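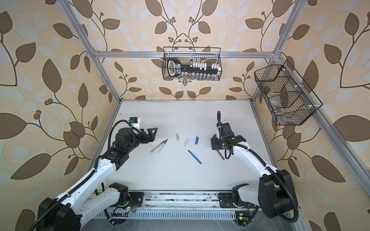
13th June

Awards show audio, second rehearsal. Notes for me and for whoever is on the desk after lunch.

Ran the opening from the top with the house band's tracks and Myrto Chrysikopoulos standing in for the presenter. Click and playback stayed together through the first medley. The second one drifts at the handover from the strings stem to the live drums. Measured it at 34 ms late on the drums. Moved the delay off the drum group and onto the stem bus, and it lines up now. Saved as scene 14. Do not overwrite scene 15, that is still Fabian's version with the long intro.

Nominee clips: 35 in total, all loaded. Levels are all over the place. The Kontogiannis clip is the worst, very hot in the low end, and the Stivonia one has a second of dead air before the vocal. Trimmed the Stivonia. Left the Kontogiannis alone until the label sends a clean file. They promised one in May and I have asked again.

Podium mics: swapped the left capsule, same hiss. Swapped the cable, hiss gone. Cable is tagged and in the repair bin. 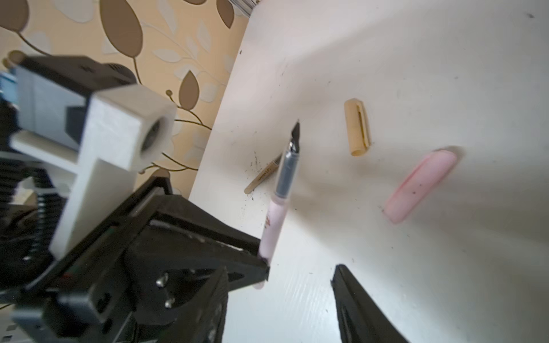 Winner stings still need work. Nover want theirs to hit on the name and fade under the walk-up, but the walk from the back tables takes longer than the sting lasts. Fabian Wyss cut a looped version with a soft end so the operator can hold it. Tried it four times with Myrto walking. Good on three, clicked on the loop point once. He is going to move the edit to a quieter bar.

Casport's monitor wedges are fine for speech. The singer for the memorial song wants in-ears, so we need one more pack and a spare.

To do:
Recheck drum delay with the real kit
Clean Kontogiannis file
New loop from Fabian
In-ear pack, batteries
Ask Myrto for the final running order, mine still has the duet before the break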